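Learning Center > Young Readers > Everyday Science

2026-06-25
By Waltraud Marti

Filed under: Waste and Recycling, Ages 8 to 11

Where Does Our Trash Go?

Every day, people throw things away. An apple core, a torn envelope and an empty yogurt cup may all leave your home on the same morning. Most of us stop thinking about these things once the lid is closed. For the people who work in waste services, that is the moment when the job begins.

This page explains what happens to household waste in the town of Flurkitz and the neighboring town of Hellevitz. Your own town may do some things differently. An adult can help you find the rules for your street.

What is waste?

Waste is anything that a person no longer wants or needs. It comes in many kinds. Food scraps and garden leaves are called organic waste, which means that they come from living things. Paper, glass, metal and many plastics can often be made into something new. What is left after that is called residual waste. "Residual" is another word for "remaining."

A long time ago, families threw away very little. Bones were boiled for glue, rags were sold to paper makers, and ashes were spread on the garden. Packaging was rare, and goods were carried home in a basket or a cloth. When factories began to make cheap boxes, cans and bottles, towns had to find new ways to deal with what was left over.

The collection truck

Residual waste in Flurkitz is picked up by a truck with a strong metal plate inside. The plate pushes the waste toward the front and squeezes it. This is called compacting. It presses out much of the air, so that the truck can carry more before it has to be emptied.

Please stand well back when a collection truck is working. The driver cannot see every part of the road, and the lifting arms at the rear move quickly.

The sorting hall

Paper, metal and plastic go to the Mac Giolla sorting hall, on the road between the two towns. There the mixed materials are tipped onto a long moving belt. Several machines separate them, and each machine makes use of a different property of the material.

A large magnet pulls out steel cans. Aluminum cans do not stick to a magnet, so another machine uses a changing magnetic field to push them off the belt. Flat pieces of paper ride up over turning disks, while heavier bottles roll back down. Workers stand beside the belt and take out objects that should not be there, such as garden hoses, shoes and batteries.

Batteries must never be placed in a household trash can or a recycling bin. They can be crushed in the truck and start a fire. Take them to a collection point at a store or library.

Making compost

Organic waste is taken to the Stindeo composting yard. It is piled into long rows and turned often so that air can reach the middle. Tiny living things, including bacteria and fungi, feed on the scraps. As they feed, they give off heat, and the inside of a row becomes hot enough to kill most weed seeds.

After several months the rows have turned into dark, crumbly compost. In April, residents may collect 2 bags for each household, free of charge. Last year the yard gave away 3,845 bags, and 915 of them went to school gardens.

Landfill

Some residual waste is buried in a landfill. A modern landfill is lined with clay and thick plastic sheets, which keep dirty water from reaching the soil below. Pipes gather the gas that rises from the rotting waste. The gas can be burned to make electricity. The landfill outside Hellevitz supplies power to 2,000 homes in this way.

A landfill does not last forever. When it is full, it is covered with soil and planted with grass, and it must be checked for many years afterward.

Containers of different shapes

A container should suit the place where it is used. A small can with a hinged lid takes up little space on a table. An open plastic bin is easy to reach into and is useful for things that are being kept or sorted.

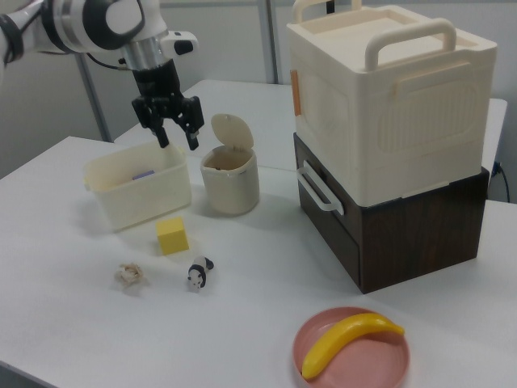
What you can do at home

Use both sides of a sheet of paper before you recycle it.

Rinse cans and jars. Food left inside can spoil the clean paper around it.

Flatten cardboard boxes.

Ask before throwing away toys and clothes that are in good condition. Another child may be able to use them.

Words to know

Compacting: pressing something so that it takes up less space.

Compost: a dark material made from rotted plants and food scraps, used to feed the soil.

Landfill: a place where waste is buried in a controlled way.

Residual waste: the waste that remains after other materials have been separated for recycling or compost.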